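Módulo 2. La encimera y la pared: cómo leer los materiales de una cocina
Apuntes para el alumnado del curso de interiorismo doméstico, taller Benjelloun

Antes de entrar en materia, un recordatorio cariñoso: estos apuntes acompañan la clase, no la sustituyen, y quien faltó al módulo anterior hará bien en pedirle a algún compañero las hojas sobre circulación y alturas, que hoy vamos a usar bastante.

Decíamos el último día que una cocina se recuerda por sus superficies. Uno olvida si los cajones eran cuatro o seis, pero se acuerda del frío de la piedra bajo los antebrazos, y de si la luz de la tarde rebotaba o se la tragaba la pared. Por eso empezamos por la encimera, que es donde más se gasta y donde más se arrepiente la gente (yo la primera, con mi primera casa).

El mármol blanco es precioso y delicado a partes iguales. Es una piedra calcárea, y eso quiere decir que el limón, el vinagre y el vino le dejan marcas mates aunque se limpien enseguida. El sellador ayuda con las manchas, pero no con el ácido, y conviene explicárselo al cliente con mucha calma y antes de firmar nada. El acabado apomazado disimula mejor esas marcas que el pulido, a cambio de perder algo de brillo.

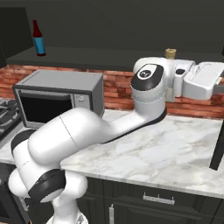 Fig. 1. Encimera de mármol blanco en una cocina simulada por ordenador.

En el proyecto Bandari, que veremos entero en agosto, la familia quería mármol a toda costa y cocinaba a diario para mucha gente. La solución fue repartir: piedra en la zona de repostería, acero junto a los fuegos. Quedó una cocina alegre, muy vivida, y el presupuesto respiró un poco. Calculad siempre aparte los cantos y los huecos del fregadero – en aquella obra sumaron unos 400 euros que no estaban en la primera oferta.

Otra cosa que se aprende tarde es a pensar en el color de lo que va a vivir encima.

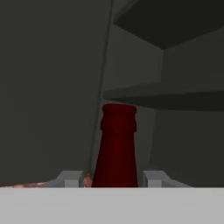
Las botellas, los paños, la fruta, todo eso pesa en el conjunto tanto como el azulejo, y sobre una superficie clara cada objeto canta muchísimo. Probad las muestras con cosas encima, a distintas horas, y dejadlas allí al menos 30 minutos antes de decidir, que el ojo necesita acostumbrarse.

Pasemos a la pared. El ladrillo visto de tono rojizo da calidez y combina muy bien con la piedra clara, pero es poroso y la junta se ensucia. Detrás de los fuegos pide un hidrofugante mate o un vidrio; en el resto se puede ser más generoso. Si el ladrillo es original, haced primero una prueba de limpieza en un rincón, con cepillo suave y sin prisas.

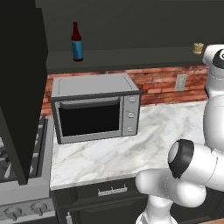 Fig. 2. Frente de ladrillo marrón rojizo con encimera de mármol blanco y horno de sobremesa (imagen generada por ordenador).

Para la próxima clase, traed 2 propuestas de encimera y pared para la vivienda Busside, una económica y otra sin límite, con su muestra física si podéis conseguirla. En el almacén de Ondutbridge suelen regalar retales pequeños si se les pide con amabilidad. Anotad en el dorso el material, el acabado y el mantenimiento que necesita.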